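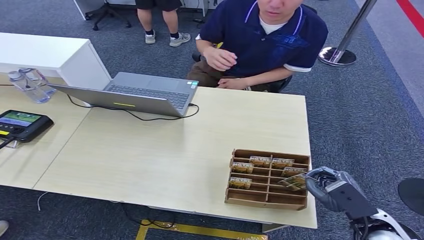

The bus to Pestdale stopped running in July, so I had to ask my brother for a lift to the hearing. He said he would take me as far as the reservoir and I could walk the rest. I had the letter from the water company in my coat, and the old deed, and a cheese roll. The hearing was in the upstairs room at the Tolletti building. The man from the company sat across a light wooden table from me in a navy polo shirt with striped trim on the collar, and he kept his mouth closed while I got my papers out. I had expected a suit.

He asked for my reference number. I said 524. He wrote it down.

The matter was a well. My grandmother had dug it, or had it dug, behind the house at Waltora, and the company said it drew from their supply. They wanted 1679 pounds for the years it had been in use. I said the well was older than the company. He said that might be so, but the pipe wasn't.

"What pipe?" I said.

He turned a plan round so I could read it. A blue line came down from the reservoir, crossed the lane and went under our kitchen garden. It passed within a yard of the well. I had grown beans over it for 29 years.

I showed him the deed. It gave my grandmother the house, the garden and "such water as may be found there". He read that part twice, then went out to telephone somebody. I ate half of the roll.

When he came back he said the company would need to send an engineer. Until then I was to use the well for the garden only – no washing, no drinking. I asked how they would know. He said they wouldn't.

My brother was waiting at the reservoir after all, asleep with the window down. I told him about the engineer. He asked if I had signed anything and I said no.

At home I let the bucket down and listened for it to hit. Then I filled the kettle from it, as usual, and put the beans on to soak.

Last updated: Wednesday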